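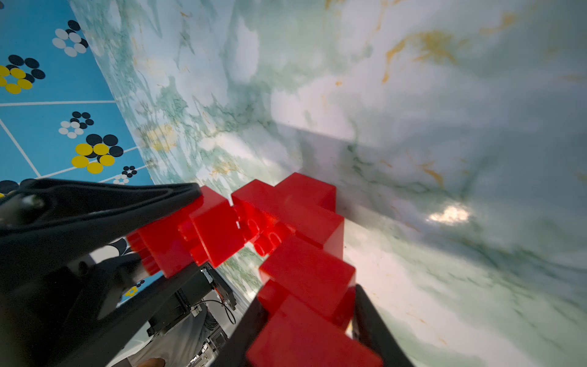
September, bench 2, started a bit after 9 am

Bricks again! Zoi wanted more two-arm examples before the next training run, so I spent the whole morning on the leaders with the red set. Eleven minutes to warm up and home both arms, then straight into it.

Final count is 60 episodes recorded, 37 kept. I know that sounds bad, but I was strict this time. Anything where I stopped to think for more than a couple of seconds got tossed, because the last policy learned my dithering beautifully (it hovers over the bricks exactly like I do, it's embarrassing). The rest of the rejects were mostly me letting one arm lead and dragging the other along behind it.

What I changed partway through: I now close the second gripper all the way before I move anything, and I count one beat before pulling. Feels slow, looks much cleaner in the playback. Eftychia watched a few and said the force traces are nicer too, though she'd like me to vary the angle of approach more. Fair. I get into a groove and do the same wrist twist every time.

Glare off the marble-pattern surface is still strong in the wrist view. I'm leaving it alone for now, we want some variety in the lighting, but I tagged those episodes "bright" in Stostora so we can pull them out if they cause trouble.

Also, the uploader hung twice on long episodes. Restarting it worked, no data lost. Zoi has the logs.

Next session: same bricks, left arm starts. And ask Eftychia which angles she wants before I record almost anything!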